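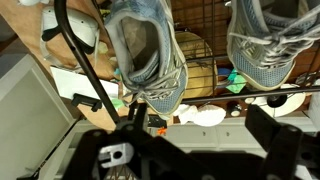 Kyriaki Petridis told me once that thirty clean demonstrations will teach an arm exactly one way to be wrong. I wrote it inside my notebook cover, and I still open Chapter 4 with it!

So, shoes on a rack. For the Jolldale set we planned 200 episodes and kept going to 618,

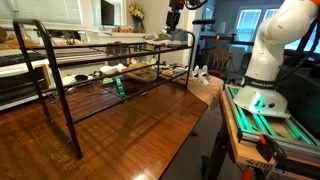

mostly by changing the starting pose a little each time (dull work, but I love it).

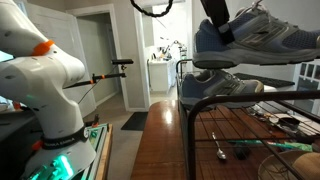 Keep the fumbles too, a reader of my draft wrote, and label them. I do now, all 64.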